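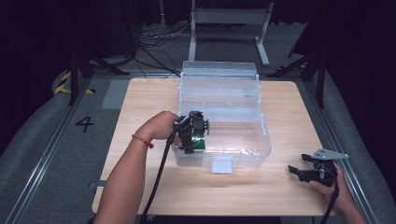
Ticket opened by Stuart Treloar, purchasing. Budget line for hand-held grippers, second half. The Harkex quote covers 2 pairs plus spares, and I need to know whether we are ordering the cabled model again or the Ulico battery one before I release the money. The cabled pair does the job at the table, green item held just inside the front left corner of the clear box, but each hand has a black cable running back towards the operator, and the cables are what people keep raising tickets about.

Status: open
Priority: normal
Assigned to: Toshiko Furukawa

Toshiko Furukawa
Checked the fault history for bay 4. Most of the entries are connector faults at the gripper end. The fingers and bodies have held up. A new lead costs 75 pounds and we are fitting them more often than planned. Please add 5 leads to the Harkex order whichever way the main decision goes.

Cyril Parsons
The silver bracket on top of the right-hand unit also needs to be in the costing. Harkex doesn't list it. Ours came from Bandora and the lead time was poor last time. Do the Ulico bodies take the same bracket? If not, that is another item per hand.

Toshiko Furukawa
Asked Ulico. They sent a drawing and the hole spacing is different. We would need an adapter plate or new brackets.

Stuart Treloar
Then the Ulico option goes over the line as it stands. Can it wait until next year's plan?

Dorothy Greenwood
Yes from my side. I would sooner have strain relief on the existing leads now. Ambrose can supply clamps off the shelf. Put them on the same order if the carriage works out cheaper.

Stuart Treloar
Wed 29 July. Order revised: cabled grippers, leads as above, brackets from Bandora, clamps from Ambrose. Sent to Howard Sowerby for sign-off. Ulico moved to the planning sheet with the bracket question noted against it.

Status: waiting on approval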